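Ticket 584 – Rarnine consumer confidence tracker, March score looks wrong
Status: open
Opened: 29 May 2020

The dashboard has the March index at +2. The topline file Ljungberg sent has it at -2. Support closed this once as "rounding." Rounding does not flip a sign.

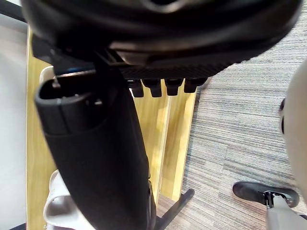
Four small black nubs in a row, close up.

Steps tried: cleared the cache, re-exported the table, switched the base from all adults to registered voters. Same +2 each time. The Skeminau export also shows +2, but it reads from the same table, so I don't count that as a second source.
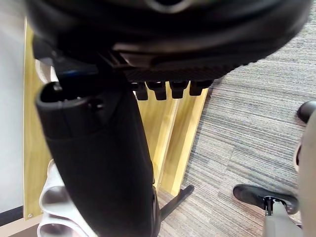

Reply from Rokonent says the weights were refreshed and 21 late interviews went in. I doubt 21 interviews could do it in a sample this size – nearly 40 weekly scores before this one match the topline exactly. Asked for the unweighted counts. 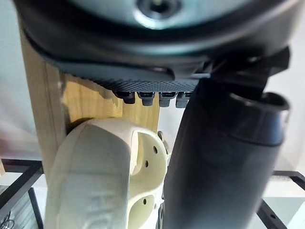 Counts still not received. Please don't mark this resolved until someone sends them.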